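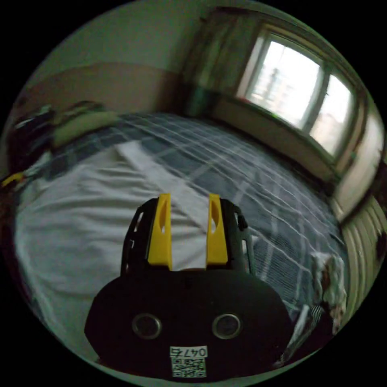

Unit 6. Deformable objects: making a bed

Course handout, Household Automation, Hinlow
Revised 10 November 2018

6.1 Why bedding is hard

A rigid part has a pose: six numbers fix it. A sheet has no such short description. A rumpled white sheet on a plaid duvet can fold over itself in any number of ways, and most of its edge may be hidden. The planner must choose a grasp point before it knows where the corners are.

The checks on a duvet help. Straight printed lines that bend show where the cloth is raised or slack. Plain white cloth gives only soft shading, and bright light from a window weakens that further.

6.2 Gripper limits

Two parallel fingers pinch one point. Spreading a sheet takes two points held apart, so a single gripper must pull, release, move and pull again. Common faults are picking up two layers at once and dragging the lower layer along with the upper.

6.3 Reported results

The Ostberg trials used 120 starting layouts on one bed. The single-arm system finished 55 of them, with a time limit of 18 minutes each. De Haan repeated the test with a second duvet and no retraining; most runs stopped at the corner search. Neither group attempted pillows.

The Fliltitz set (3,658 grasps) is used in the lab. Grasps are labeled by layer count only.

6.4 Before the lab

Define "made" for a bed in terms a program can check. State the allowed error at each corner and how a fold is detected. Bring one page.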